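Irker Floor Pickup – README

389 wrist-camera episodes from the Heffernan furniture showroom in Clavville. The gripper picks small things up off the floor, a job the staff used to do on their knees before opening.

What changed for the crew
Bending is way down, and the morning shift now starts at 5 instead of earlier! Two people learned to label episodes and they're great at it – they spot bad grasps faster than we do.

Known quirks
Direct sun on the planks, cables lying near the fingers, taped fingertips.

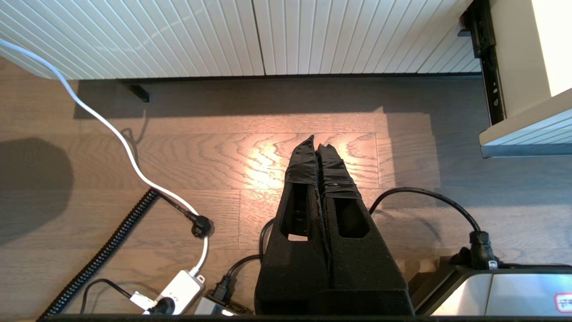 Splits
Train 346, test 43. Kunthorpe episodes come next.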